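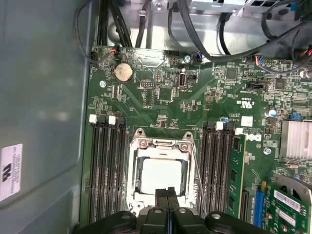
Processor in its socket, one memory module over on the right.

Old desktop towers: what I get asked

Do I have to lie the case down?
I always do. Side panel off, board facing up, and then you can see what you're poking at!

Can I leave the power supply in?
Yes, I leave mine in while I'm at the board (unplugged from the wall, please).
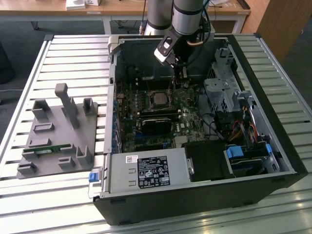

Skesholm, 28 January 2025

A few of you wrote in after the October page, so I've added some more.

How do I know where the memory goes?
Look for the long slots near the processor, with little latches at the ends. Check your manual for which to fill first – boards differ. 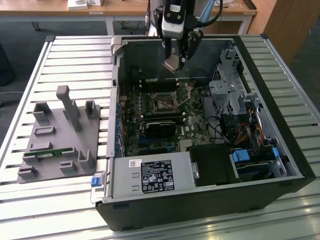
What does an empty socket need?

Leaving alone, mostly. Keep fingers off the contacts and don't let screws roll in. I keep mine in a Prirum tub.

Does the processor get pushed down?
No! Lever up, plate open, lower it in flat. If it won't sit, lift it out and look again.

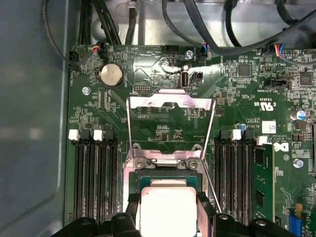

Load plate open, processor held by its sides.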